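From: Margarida Nogueira
To: refurb-automation list
Subject: Re: [refurb-auto] What do I need to budget for besides the arm?

Hi Glória, hi all,

Glória Barreto wrote:
> We have been asked to put together a budget for a first robot cell at
> our Pratovville shop. The job would be desktop towers, taking parts out
> and putting tested parts back in. I have a quote for the arm, but my
> manager wants one total number and I keep thinking I'm forgetting
> things. What did you end up paying for that wasn't on the first quote?
> Also, do we need two arms? The table is the other thing I don't get.
> Can't we use one of our old benches?
> Glória

Oh, I love this question, and I wish I had asked it before our first cell at Flolport! We are now planning our second one and I have the spreadsheet open as I type, so this is good timing for me too.

The arm is the easy line. You get a quote, you type it in, done. Almost everything that hurt us was in the rows under it. Our first budget had 4 rows. The new one has 18, and I'm still adding to it (yesterday it was cable covers).

On the bench: please don't reuse an old one. We tried, and ours flexed just enough that the positions we taught in the morning were off after lunch. We went to slatted aluminum and I would never go back. You can bolt things down wherever you like, and when the layout changes – it will change, probably in the first month – you loosen a few bolts and slide things over. Get one size bigger than your drawing says. The tower lying on its side takes up a lot of room, and then the parts need somewhere to be as well.

Which gets me to fixtures, my favorite subject, sorry in advance. Everything the arm picks up has to be standing or lying in a known place. On our job that means the CPU has its own little recess, and the hard drive stands upright in its caddy so the release handle is easy to reach. Our Bettencourt fixtures were 900 dollars for the first set including one redesign, and the redesign was our fault for measuring the drive without the caddy on it. Put in money for a second version from the start. You will learn so much in the first two weeks that you'll want one, and it's much nicer to have it approved already!

The layout I'm using for the new plan has the case open side up in the middle, parts fixture to the left, arm coming in over the top:

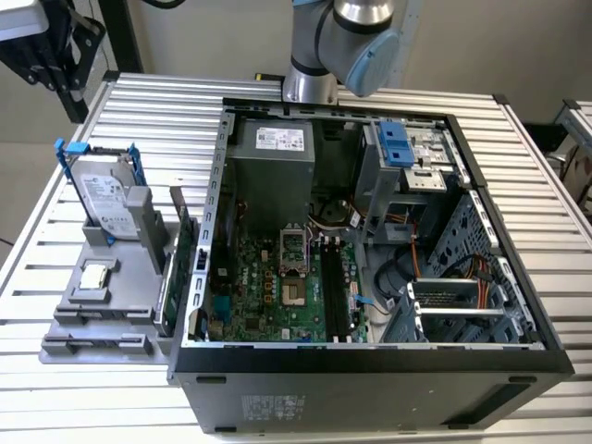
So, the rows in my sheet that I think you're most likely to be missing:

1. Table and framing. Include the posts and brackets for whatever you mount above or behind the table. We forgot the brackets completely.

2. Fixtures, two versions. See above.

3. Grippers and fingertips. A CPU and a hard drive are very different things to hold. Ask your supplier for spare fingertips in the same order, as shipping them separately cost us more than the tips did.

4. Practice machines. Ours is 400 dollars for used towers and loose boards, and I'd call it the best money in the whole budget. You want CPUs, sockets and memory slots you can ruin without crying. Socket pins are not forgiving, and the early days are rough on them.

5. Cable handling. Both kinds: the cables going to the robot, and the ones inside the computer. Power and SATA cables loop all over the place in a desktop case and they never sit the same way twice. We have a person tuck them aside before the arm starts, so that's labor in the budget and not equipment, but it has to be somewhere.

6. Lighting. Deep cases are dark at the bottom. Cheap to fix, easy to forget.

7. Training time for your own people. We booked the Flusen course for two of us and should have sent three.

About one arm or two, I'd start with one. Seating a drive or a CPU is slow careful work, and a second arm mostly gives you a second thing to teach. Leave space and a power drop for another and decide next year. If your manager wants the big number now, put it in as an optional line so it doesn't sink the rest.

What models of tower will you be running, and how many different ones? That changes the fixture line more than anything else. If it's mostly one brand with the blue latches and tabs you'll have an easier time than we did with our mixed pallets.

I can send you my blank sheet off list if you like, just write me back. And if anyone has a supplier for the perforated shelf trays that used to come from the Flusen catalog, please shout, I need them before January.

Margarida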